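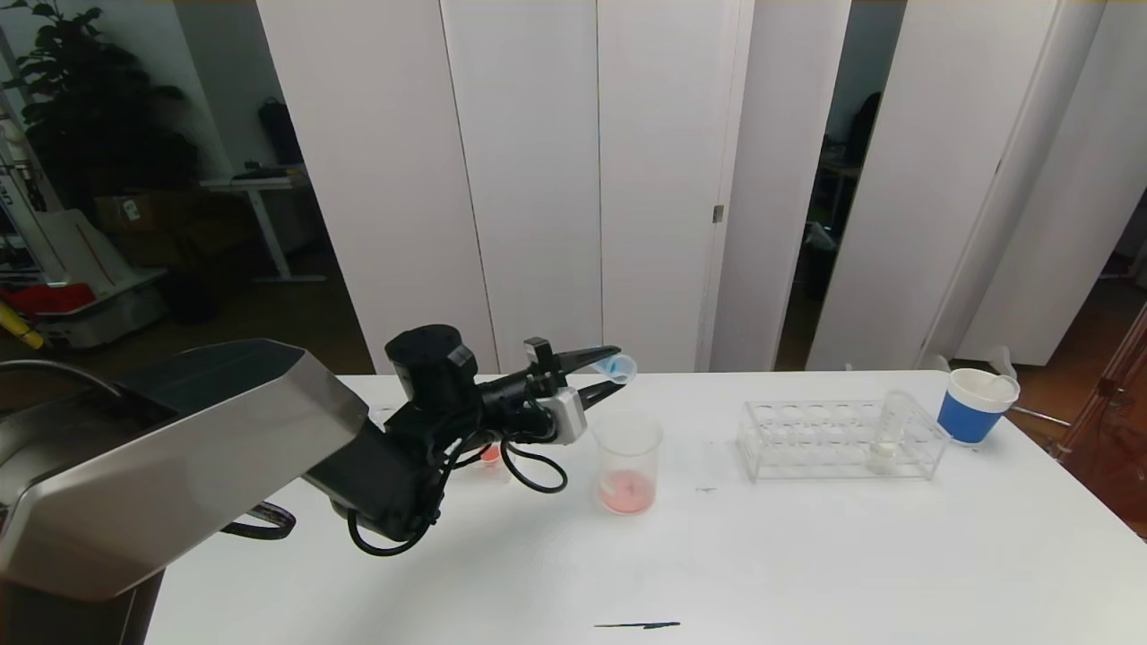 Page 2 of 2

Retumthorpe Local > Schools > Grilness Elementary bus stop moved to Jalar Road

marigold_k wrote:
I have read page 1 now and I still don't understand when the decision was made. The letter came home in my daughter's bag on Tuesday, and the stop at the library was already closed the next morning. Did anybody get a phone call or an email before the letter? I checked my spam folder also and found nothing.

tenorhorn wrote:
No call for us. The letter was the first we heard of it.

oldbridge wrote:
It was on the district website in July, under transportation changes. I am not saying this was enough, only that it was there. The reason they gave is that the bus cannot turn safely at the library while the gas company has the street open.

marigold_k wrote:
Thank you, oldbridge. I did not know that we should read the website in the summer. But the gas work is finished on that side. I pass there every day and the fence is gone.

oldbridge wrote:
The fence is gone on the library side. On the corner with Butt Street they still have the plates on the road, and that is the corner where the bus has to turn.

pavel_in_retum wrote:
I want to explain how it is for us, because I think some people who write here have a car. We live behind the library. To the new stop my son must walk along Jalar Road, where the sidewalk ends after the tire shop, and then there is only grass and the ditch. When it rains he walks on the edge of the road. He is in second grade. I walk with him, but then I come late to my work, and my supervisor has been patient until now, but I cannot ask this from him the whole winter.

I asked the driver if he can stop at the tire shop. He was very polite and he said he is not allowed to stop at a place that is not on his sheet.

tenorhorn wrote:
The driver is right, to be fair to him. If he stops where he is not supposed to and something happens, it is his license.

pavel_in_retum wrote:
Yes, I understand this and I am not angry with him. I am angry with the sheet.

hatchback wrote:
I will be the unpopular one. My kids get on at Jalar Road and for us the new stop is much better. Before, the bus went all the way down to the library and back, and my kids sat in it for 30 minutes in the morning. Now they can eat breakfast at home. Please remember that when you ask to put the old stop back, you are asking for somebody else's children to sit longer.

marigold_k wrote:
Hatchback, I don't think anyone wants to take your stop away. Can there not be both?

hatchback wrote:
If there are both, it is the long ride again. This was my point.

oldbridge wrote:
It depends on the order of the stops. If the bus came from the Butt Street end, it could take the library children last, and the Jalar Road ride would not be longer by much. But the plates have to go first. 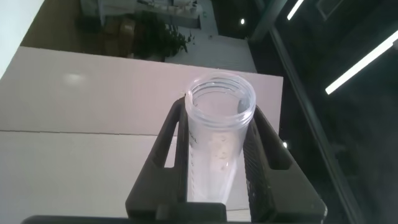 Clear container in the gripper.

s_gondal wrote:
Hello everyone, I am Shazia Gondal and I have a child in third grade and one in kindergarten. I spoke this morning with the transportation office by telephone, and I wrote down what they told me so I don't mix it up.

The change is called "temporary," but there is no end date on it. A parent can ask for a review of a stop if there is a part of the walk without sidewalk. There is a form for this, and it is not on the website. You have to ask for it at the front desk of the school. The lady told me that roughly 75 children ride on this route, and she could not say how many of them used the library stop.

She also said that every family should send its own form, and a list of signatures does not count as a request.

tenorhorn wrote:
So the petition from page 1 is useless?

s_gondal wrote:
I would not say useless. You can bring it to the board meeting. But for the review they look only at the forms.

pavel_in_retum wrote:
Thank you very much, Mrs. Gondal. I will ask for the form tomorrow. Do I need to write it in English? My wife would like to fill out her part and her English is not so strong.

s_gondal wrote:
I forgot to ask this. I will call again after lunch and write it here.

hatchback wrote:
I can say this much, the piece without sidewalk is bad, I drive there and I don't like it. If someone sends a form for the tire shop as an extra stop, I will sign it or send my own, whatever is needed. That is on the way and costs nobody time.

marigold_k wrote:
I think this is a good idea. From the library to the tire shop there is sidewalk all the way, I am quite sure.

oldbridge wrote:
There is, except in front of the dentist where it is broken. The tire shop has trucks backing out in the morning, so they may say no for that reason. I would write both places on the form and let them choose.

s_gondal wrote:
Answer from the office: the form can be in Spanish or English, and for other languages the school can help if you come before 3 p.m. Pavel, please ask at the desk and don't let them send you away.

pavel_in_retum wrote:
I will go there directly from work. Thank you again.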